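Keep the Landline at the Front Desk
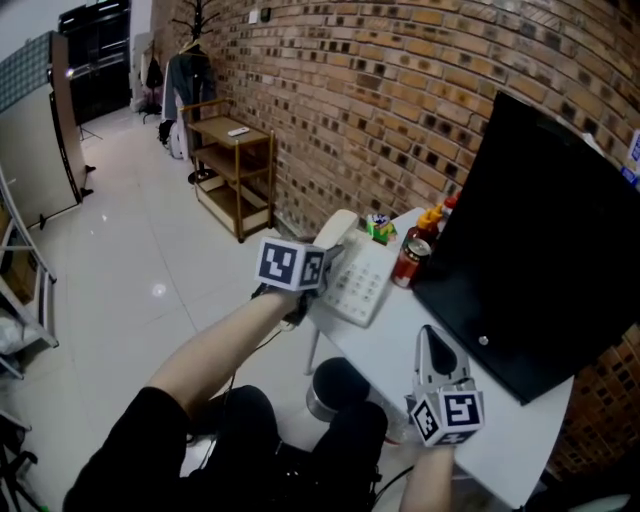
Our council wants to take the fixed phones out of the Skerkthorpe library, the pool and the community hall by September. The saving is put at $2,081 a year across the three buildings. I have read the proposal twice and I think it is a mistake, though a small one, and I would like to see it dropped before it goes to a vote. A plain white phone with the handset lying across the back and a keypad facing whoever is sitting at the table does a job that a mobile in a staff member's pocket does badly. It stays in one spot. Anyone can walk up and use it without knowing a passcode or asking to borrow something personal.

The proposal says staff already carry mobiles. They do, and most of them are their own. A casual working the Saturday shift at the pool shouldn't have to hand her phone to a wet ten-year-old who needs to ring his dad. She shouldn't have to give out her number to people booking a lane either. The last time this came up, the answer was that each site would get a shared mobile. The hall had one for a while. It lived in a drawer with a flat battery, and the charger went home with somebody.

Then there is reception. Anyone who has stood in the back half of the library knows what happens to a mobile signal between the large print shelves and the toilets. The main desk is a little better. I wouldn't want to be calling an ambulance from either.

I accept that the old copper service isn't what it was and that a modern desk phone runs over the internet connection. If the power goes out, the phone goes with it unless there is a battery behind the modem. The proposal makes a good deal of this. A battery backup for each site was quoted at $198, and that is a one-off cost. I would rather the money went there than on three new mobile plans, which the costings leave out.

The other argument is that hardly anyone rings any more. The library logged 135 calls to the front desk in the month the officers looked at. I don't find that a low number for a town our size. Those calls come largely from people who don't use the website, and they are asking about opening hours, held books and whether the ramp is clear. Brisa Chávez, who spoke at the last meeting, said her mother rings the library more often than she rings her own children. The online form suggested in its place asks for an email address before it will let you type a question.

Councillors can find $2,081 elsewhere. The leaf blower contract is up for renewal in the same papers, on the page after this one, and it went through without a word. Submissions on the phones close at five on the day of the next meeting, and they can be handed in at the library desk.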